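Bancada compacta Bernari: o que achei depois de um verão de uso

Comprei a balança de cozinha Cisness em setembro, depois de a antiga começar a variar entre uma pesagem e outra. Cozinho quase todos os dias, faço pão duas vezes por semana e queria uma coisa simples: prato liso, leitura rápida e função de tara que não se apagasse a meio da receita. A bancada Bernari já cá estava desde junho, e acabo por falar das duas, porque uma depende bastante da outra.

Começo pela bancada. É branca, lisa, sem rebordo à frente. A montagem levou uma manhã inteira e as instruções são fracas, com os parafusos identificados por letras que não coincidem com as dos saquinhos. Telefonei para a loja Manolakis, onde a comprei, e atendeu-me a Polyxeni Stefanou, que me enviou uma folha corrigida no mesmo dia. Com essa folha a coisa andou. Fica bem nivelada, desde que se apertem os pés depois de encher as gavetas e não antes.
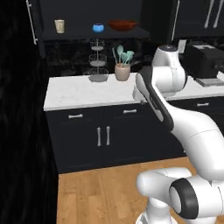
A balança precisa de uma superfície firme, e neste ponto a diferença em relação à mesa antiga foi grande. Na mesa, bastava encostar-me para o número saltar. Um tampo branco que corre a direito, como o da cozinha que se vê aqui, dá espaço para pousar a balança longe do fogão e deixar a taça ao lado. O defeito do branco é o do costume: café e açafrão têm de ser limpos logo. Uso um pano húmido com uma gota de detergente e até agora não ficou mancha.

Quanto à precisão, testei com um pacote de farinha já aberto, que na balança dos correios dava 415 gramas. A Cisness deu 415 à primeira e 416 à segunda. Com quantidades pequenas já falha mais – para fermento seco ou sal continuo a usar colheres de medida. O limite é de cinco quilos, o que chega para uma taça de vidro pesada com massa dentro. O visor lê-se bem de frente, mas uma taça larga tapa metade dos algarismos. É o que mais me irrita nela, e resolvo-o com um prato pequeno virado ao contrário por baixo da taça.

A tara funciona bem. Aguenta quase 200 segundos antes de se desligar, tempo suficiente para ir à despensa e voltar. A Drukow que tive antes desligava-se muito mais cedo e obrigava-me a recomeçar as contas.

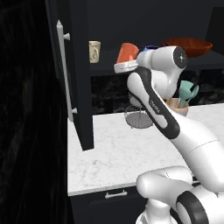
As pilhas são do tipo comum e vinham incluídas. Ainda não as troquei. A tampa do compartimento é frágil e abre com dificuldade, por isso convém usar a ponta de uma faca sem forçar. Os botões são de toque e reagem mal com os dedos enfarinhados. A minha vizinha Lovely Maglaya tem o modelo anterior, com botões de pressão, e prefere-o por essa razão. Experimentei-o em casa dela e percebo a preferência, embora a farinha se meta nas ranhuras.

Para pão, a minha receita habitual leva 700 gramas de farinha, e peso tudo na mesma taça, água incluída. Lavo menos louça e os resultados são mais regulares do que quando media a água no jarro.

Voltava a comprar a balança. A bancada também, mas pedia logo a folha de montagem corrigida. Dou quatro estrelas à Cisness e três e meia à Bernari, com meia estrela a menos por causa dos parafusos.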